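Reading the water meter: an interview with a leakage engineer at Cenevdale

The Cenevdale water district serves 2343 metered connections, most of them single-family homes. Its leakage engineer has worked there long enough to have read the older meters by hand, and agreed to talk about household leaks on condition that the article stay off rates and billing policy. We met at the Ornidley pumping station, where the office has one desk and a wall of pressure charts.

The first subject was night flow. Between two and four in the morning most households use no water, so whatever passes through the meter in those hours is either an appliance on a timer or a leak. "You look at the minimum hour, because the average tells you very little," the engineer said. "A house that never drops to zero has something running. It may be small, but it's constant, and constant is what adds up."

In the last review, 103 connections failed to reach zero on any night in June. The district wrote to each of them. The largest group of replies named the toilet, usually a flapper that no longer seated properly. Softener valves came second, and irrigation lines third.

"People expect a puddle," the engineer said. "A toilet leak goes straight to the drain. You can have one for a year and the bathroom floor stays perfectly dry."

The test recommended to customers uses food coloring. A few drops go in the tank, the toilet is left alone for fifteen minutes, and color in the bowl means the flapper is passing water. For a faucet the method is a cup and a kitchen timer. Catch the drip for ten minutes, measure it, multiply by 144 for the daily figure. The engineer prefers this to counting drops, whose size varies with the faucet and the pressure.
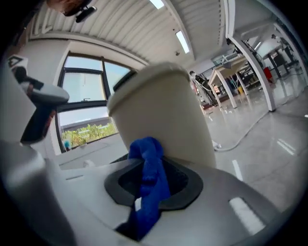
Pressure came up several times. The older part of Cenevdale was laid out in 1928 and sits at the bottom of the hill, where static pressure is highest. Houses there go through fill valves and washers faster than houses near the reservoir. A pressure-reducing valve on the service line fixes this, provided it is checked from time to time. "They drift," the engineer said. "Put a gauge on the hose bib with everything in the house shut off. If it reads over 80 psi, adjust the valve or replace it."

I asked about the meters themselves. The district has replaced 1744 mechanical units with ultrasonic ones supplied by Maser, and the rest will follow as the pits are rebuilt. A worn mechanical meter tends to under-read at low flow, so a slow leak may not register at all. After a replacement, the customer sometimes sees a higher reading and concludes that the new meter is wrong.

"We get that call a lot," the engineer said. "I ask them to close the main valve in the house and look at the display. If it stops, the meter is fine and the water is going somewhere indoors. If it keeps moving, we talk about the service line — or the valve isn't closing, and in an old house I'd check that first."

Service line leaks are harder. The district uses a Jiang correlator, which compares the sound picked up at two points on the pipe and calculates where between them the noise originates. It works well on copper and poorly on plastic, where sound dies out over a short distance. On plastic lines the crew falls back on a ground microphone and works at night, when traffic is light.

The engineer's advice for homeowners was brief. Learn where the shutoff is and turn it twice a year so that it doesn't seize. Read the meter at bedtime and again before anyone gets up. Write both numbers down with the times next to them, including the digits to the right of the decimal point, which most people leave off. "Those are the ones I need," the engineer said, and went to answer the phone.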